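How to make a cloth backdrop with cut-out letters (and which advice to skip)

Most of the guides I've read on hanging a backdrop behind a table want you to buy a stand kit first. I don't trust that. I bought one years ago, the legs took up more floor than the table did, and the crossbar sagged by the second afternoon. What follows is the version I settled on for a tabletop display with dark cloth on three sides and big colored letters across the back. It's cheap, it comes down fast, and it has a couple of faults that I'll get to.

What you need

Black fabric, enough for the back and two sides with some left over
Small clips, more than you think
Heavy paper or card in three or four colors
White paper for the outlines
Scissors and a craft knife
A glue stick
Pins or double-sided tape
Something to hang it all from: a frame, a shelf lip, a rail

Choosing the cloth

Dull beats shiny. I've been sold "no-glare velvet" twice, once by a shop that was very sure of itself, and both times a lamp put a gray smear right through the middle. Take a piece over to a window, crumple it in your fist and let go. If it springs back mostly flat, buy it. If it stays crumpled, it will stay crumpled on the wall too.

The label may say wrinkle-free. Ignore that. I ordered a length of Forsberg cloth on the strength of those words and it arrived folded into a square with creases you could have ruled lines by. An iron on low, through a damp dish towel, took out most of them. A steamer took out fewer, whatever Samira Masri tells you, and she has told me several times.

Cut each panel wider than the gap it has to cover. The extra width hangs in soft folds, and soft folds look fine. Cloth cut to the exact size gets pulled tight at the clips and makes little diagonal stress lines that everybody's eye goes to.

Hanging it

1. Clip the middle of the back panel to the top rail first. Let it hang for a minute.

2. Work outward to both corners, a hand's width between clips. People will tell you one at each end and one in the center is enough. Try it and watch the top edge turn into a row of smiles.

3. Hang the side panels next, overlapping the back panel at the corners by a few inches. Angle them outward a little at the front if you have room. A perfectly square box is harder to light and harder to reach into.

4. Let the bottom edge drop behind the table. I used to tape it to the tabletop. The tape lifted, and on one table it took some of the finish with it.

Don't bother with a fourth piece over the top unless the ceiling is truly ugly. It blocks the light and you end up buying a lamp to fix a problem you made.

Making the letters

Here I part ways with the people who own cutting machines. Gøran Bråten lent me his Hunlow cutter for a week. It made lovely letters once it was running, and I spent most of an evening getting it to run. For a word or two, draw them by hand or print them big and cut around them.

1. Decide on the words. Keep them short. Every extra letter makes the others smaller, and small letters vanish on black cloth at any distance. If you have two words, put one above the other and make the more important one larger and fatter.

2. Print or draw each letter on plain paper as a pattern. A chunky rounded style is much easier to cut than anything with thin strokes. I like 9 inches high for the big word.

3. Trace onto colored card and cut. Do the insides of letters like "a" with the knife before you cut the outside, while there's still plenty of card to hold on to.

4. Glue each letter to white paper and cut around it again, leaving a thin white border. I put this step off for a long time because it looked like fussing. I was wrong about that one. Dark orange on black goes muddy without an edge, and the white sorts it out.

5. Lay everything on the floor and stand back before you attach anything. Pale colors look bigger than strong ones, so you may want to shift them.

About color: you'll read that mixed colors look childish and you should pick one. I've seen dull one-color signs and good mixed ones. Two pale shades with one strong one is usually safe.

Attaching them

Double-sided tape is what the packets recommend, and on smooth cloth it does hold for a while. On anything with a nap it picks up fuzz and quits. I use two small pins per letter, pushed in at a slant through the white border. Kyu-ri Ham uses the Jillow sticky dots and says hers have never dropped. Mine dropped.

Start with the middle letter of each word and work out. Starting from the left is how you end up with the last letter around the corner.

Lighting and the table

One small light high on one side is plenty for a first try. Switch it on and look for shine before you add another. Leave the tabletop bare if it's a decent color, as a tablecloth only adds another set of wrinkles to fight.

Checking the result

Lettering is what I judge first, then the top edge, then the folds. A small word over a big one reads well even with four colors going, as "Fast" does over "UMI" with its pale blue middle letters and the oranges underneath, all of them edged in white. The folds in the black cloth are gentle enough to leave alone, and the clips along the top are small enough that I wouldn't hide them. The pale wood holds its own against all that black, with a blue-gray mug toward the back that doesn't compete with the letters for attention. I'd still go over the side panels with the iron once more.
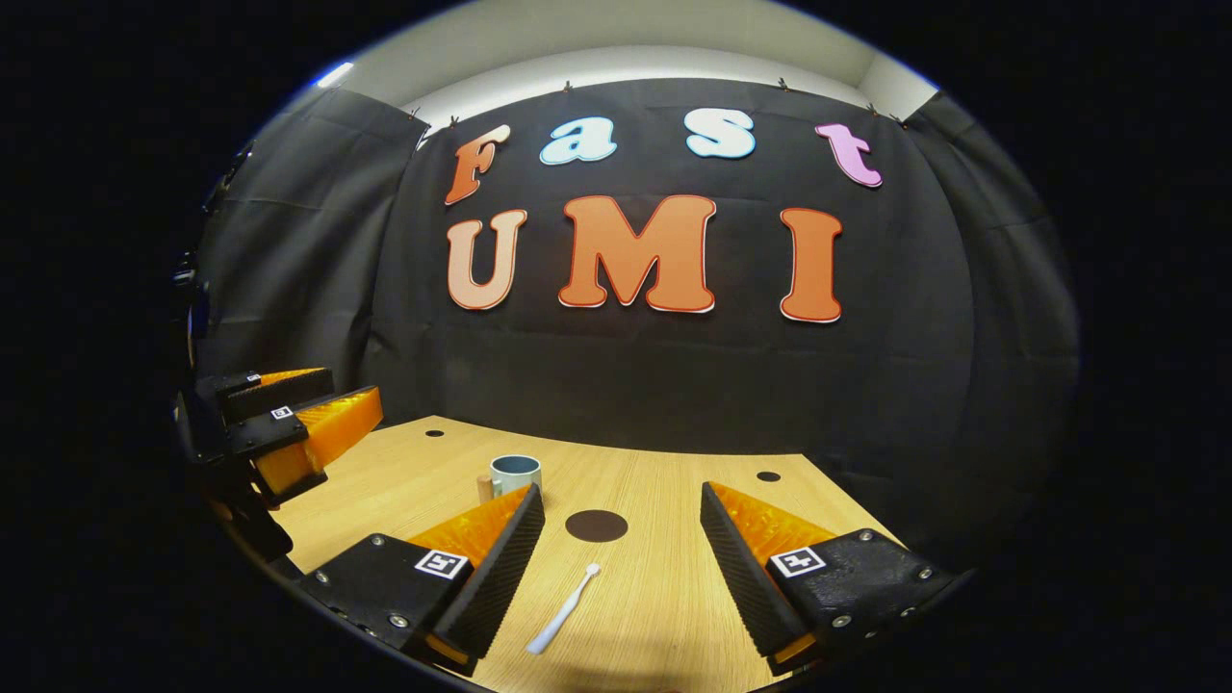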